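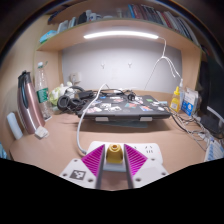
Brernham Office – Workstation Safety Check
Room 315, desk 14
December

1. Power strip
Sits on the desk. Fit for use, but keep drinks well clear of it. Move to the rear edge or mount under the hutch.
Result: action needed

2. Cables
White cable runs over the front of the laptop. Power adapter and its cords are lying on the lid. Reroute the cable behind the stand and put the adapter down on the desk.
Result: action needed

3. Drinks
Thermos and water bottle on the left side, on the same surface as the electrical items. Lids on both – acceptable. The thermos leans a little and should stand flat.
Result: pass with comment

4. Laptop and stand
Closed, on a low stand. Stickers on the lid are fine under the Brernham desk rules as long as the asset label underneath can be read. Check at next visit.
Result: pass

5. Headphones
Left on the back corner of the laptop. Hang up or store in the hutch.
Result: comment only

6. Loose items
Plastic bag in the back left corner, remove. Small plug adapter by the thermos to go in a drawer when not in use. White cylindrical item near the left edge could roll off.
Result: action needed

7. Desk and hutch
No work order open for either.
Result: pass

Report faults to Facilities, extension 3781. Actions to be closed within 14 days.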